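Zübeyde Gökçe and the plates she can't stop stacking

I'd been at Zübeyde Gökçe's place in Brenville maybe five minutes before she had me sitting on the floor. "The table's for eating," she told me, "the floor's for sorting." So down I went, tea in hand, onto what has to be the coldest marble in town (bring a cushion if she ever invites you!).

Zübeyde ran the dining room at Mallska, a little noodle and dumpling spot, for 19 years. When it closed in November she took the dishes home, and she's been sorting them ever since, keeping some, giving some to friends and selling a few sets to people who used to eat there. I figured we'd talk about the restaurant. We mostly talked about plates, and I loved every minute.

"People remember the teal," she said. "They don't remember what they ordered, but they'll say oh, the plates with the teal edge! And then they want one."

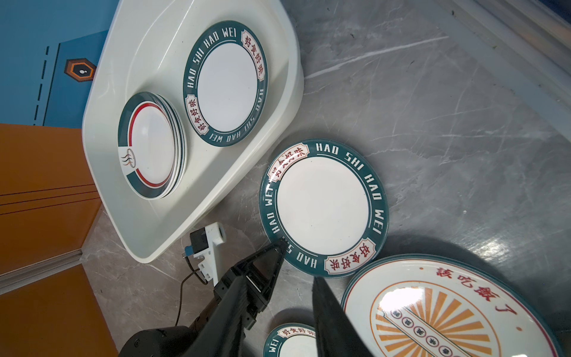
She sorts by pattern first and size second, and she's strict about it. The plates with HAO SHI HAO WEI around the rim go together. The ones with the thin red ring and the little steaming bowl printed on them get their own stack. I asked if anybody would really mind a mixed set and got a look I probably deserved.

"Hsin-yi Peng picked the lettered ones," she said. "She was our first cook. It means good food, good flavor, more or less. She wanted people to finish eating and still have something to read."

The steaming bowl pattern came later, after a bad week with a new dishwasher and a lot of breakage. Zübeyde still winces about it. "I heard every single one," she said. "I was out front, smiling at a table of eight, and I heard every one."

I asked about the trays too, and she got very animated, because apparently I'd been carrying dishes wrong my whole life. She likes a big plastic tray with raised sides for moving plates from room to room. Heavy stack goes in low and close to you, single plates wherever they'll lie flat. And no overloading! "You make two trips. Your back is older than you think."

For longer moves she wraps each plate in newspaper and stands it on edge in the box, which I'd never tried. My own method has always been towels and hope.

Does she miss the place? She thought about that while she picked a bit of lint off her sleeve. "I miss the noise at noon. I don't miss the floor mats."

She's keeping 44 plates for herself, which seems like a lot for somebody who lives alone, until you hear how often she has people over. I've been told to come back hungry.

Recent stories
Wing-sze Mak on fixing up her grandmother's kitchen
Tea and toast with Gervásio Batista
Tien-fu Tse grows beans on a very small balcony
A morning at the Bandara bakery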